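Home | News | Projects | Kit | Back issues | Join

Jan 30, 2021
By the equipment desk, Clandstead Workshop
5 min read

What the arm really costs us (and what to buy next)

I promised a money piece back in the autumn and then hid from it for as long as I could. So, with a large mug of tea and the spreadsheet open in the other window, here goes.

A lot of you have asked what we ought to put aside for the robot arm this year, and whether we should be looking at a second one. The short answer is that I'd like us to spend less on arms and more on everything that goes round them. The long answer is the rest of this item — sorry.

When we put together the first plan, in August, I had one big line for the arm and a tiny one underneath called "bits". I thought "bits" would be a few screws and a roll of tape. By Christmas it had reached 526 pounds, and I can tell you where most of that went: a spare power supply, longer cables, two replacement joint covers, a decent set of hex keys (the cheap ones rounded off in a week) and an awful lot of postage. Postage! I hadn't given it a line at all.

The work we're planning for is small stuff on a board at floor level. You put a few light things down, the arm goes out over them, and you try to get it to the right one without sweeping the rest on to the carpet. It doesn't sound like much, but it shows you very quickly what you need to own and what you can do without. 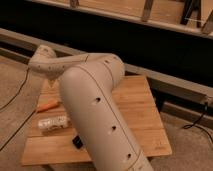

A reader wrote in after the last issue to say that I was thinking about it backwards: buy the second arm now, while the money is there, because small parts can always be found out of petty cash and a big purchase never can. It's a fair point and I've gone back and forth on it all month. Petty cash does have a way of turning up, and grants for "a robot" are much easier to get than grants for cable ties.

Where I come down, though, is that a second arm doubles the spares as well. If we can't keep one running through a whole Saturday without somebody driving off to find a connector, two of them will just give us two things to drive off for. I'd sooner have one arm that's ready when you walk in.

I asked three suppliers for prices, all for the same list. Travau came back first and cheapest, at 1010 pounds for a new arm of the same size with a power supply, but nothing else in the box. Tetteh wanted a fair bit more and threw in a year of repairs, which I liked the sound of until I saw that we'd pay carriage both ways. Killstead don't sell new at all. They do refurbished ones, and they were very patient with me on the phone, but they couldn't say when the next one would be in — so I can't really put a figure in a budget for it.

My feeling is that we ask Travau to hold their price until the summer and see how the next few months go. They sounded happy to do that, although I'd want it in writing before anybody relies on it.

Meanwhile, my shopping list for the spring, in the order I'd buy it:

1. Cable clips and a proper cable cover. We have leads running over the carpet and I would like fewer of them where people walk. I've put down 46 pounds for this, including a spare length of cover for open days.

2. A spare motor. Just the one to begin with, for whichever joint works hardest. I've been quoted almost 100 pounds and I think that's what they cost, I'm afraid. I did look for a cheaper one and the cheaper ones had no paperwork with them.

3. Another board or two. Wood is fine! Please don't let anyone talk us into a metal one. A plain square of wood can be drawn on, sanded down and swapped when it gets tatty, and if the arm comes down on it a bit hard there's some give. I'd like the same size as we use now, so that positions can be copied from one to the other.

4. Things to pick up. I'd pay next to nothing here. Bring odds and ends from home — a mixture of shapes is what we want, something long and thin, something flat, something small and blocky. A bag of matching cubes looks smart in a catalogue but you've learned all you're going to learn from it in an afternoon.

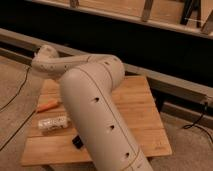
5. A lamp. A plain, bright one that clamps on to something solid. I keep leaving this off and then putting it back on, and if the spring money is tight it'll be the first to go again.

What I've left out on purpose

There's no line for a new computer. The one we have is slow to start and noisy, but it does the job once it's going, and I'd want a much better reason than the fan before spending on that. There's no line for a new bench either. I know several of you want the arm raised up to a sensible height (my knees agree with you), but a bench that doesn't wobble is dear and we'd have to find room for it. Let's talk about it when the summer plan comes up.

I've also kept a little back for postage this time. I do learn eventually.

If you think I've got the order wrong, or you know somewhere that does honest second-hand motors, drop a note in the kit box or reply to the newsletter before the end of next month. The full spreadsheet is in the shared folder under "arm money", and the tab you want is the second one. The first is my old version from August and the sums in it are nonsense.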